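**Ticket 2083: hair dryer won't go back in its bag (Plulau guest rooms)**
Opened by: Kerttu Valtonen
Area: room supplies
Status: solved, leaving open until the August restock

**Problem**

We have 13 rooms at Plulau and every one gets a hair dryer in a white cloth drawstring bag. After the last supply order the dryers stopped fitting. The bag closes over the barrel but the handle sticks out, or the cord does, and by the second guest the seam at the neck starts to pull. Two bags have torn so far. Same bags as always, same supplier (Girach), so I assumed the dryers had grown.

**Log**

*9:10* – Put an old dryer and a new one side by side. Same barrel, same folding handle. The new one has a longer cord and a much chunkier plug. So it's the cord! I was ready to send the whole lot back, glad I looked first.

*9:40* – Tried wrapping the cord around the handle, the way we always have. Too fat, won't go past the neck. Tried wrapping it around the barrel. Goes in, but it springs loose inside and you can't get it out again without a fight.

*10:15* – Tried a loose figure eight, held with the twist tie from the box, and laid it flat against the folded handle. Went in on the first go. I did it again to be sure and it went in again. Very pleased with this.

*10:30* – Pacheco desk asked if we could just order the larger bag. We could, but it slides around in the drawer and the drawer is already tight with the iron mat in there. Would like to keep the small one.

*11:20* – Tried the bags from the bottom of the box. Some are stiffer than others and the two sides cling together at the opening, so you end up pushing the dryer against a closed edge. I think this is what tore the seams. Laying the bag flat on a table and lifting the near edge before you pick up the dryer makes a huge difference.

*13:05* – Did rooms on the upper floor with the new fold. All closed fully, cords in, nothing showing.

*14:30* – Washed one bag to see if it shrinks. Will add the result when it's dry.

*16:50* – Dry. Hasn't shrunk that I can tell, and it came out softer, so the opening is easier to find. Lovely bonus. Washing the stiff ones before first use from now on.

**What to do**

1. Fold the handle in and let the dryer cool.
2. Cord in a loose figure eight, twist tie on, plug tucked to the inside.
3. Bag flat on the table, lift the near edge, open it with your fingers.
4. Barrel first, cord last, then pull the string.

**Still open**

- Replacements for the torn bags, asked Girach, no answer yet.
- The Driltelness rooms use the 2000 watt dryer, a bit longer in the barrel. Haven't tried the fold on that one. If somebody over there has a spare minute, please try it and write here how it went!

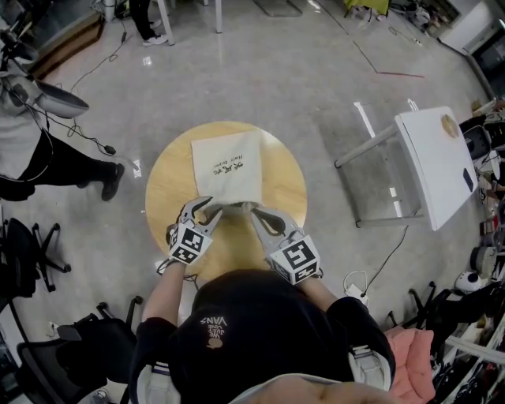

*Hair dryer bag laid flat, near edge lifted (step 3)*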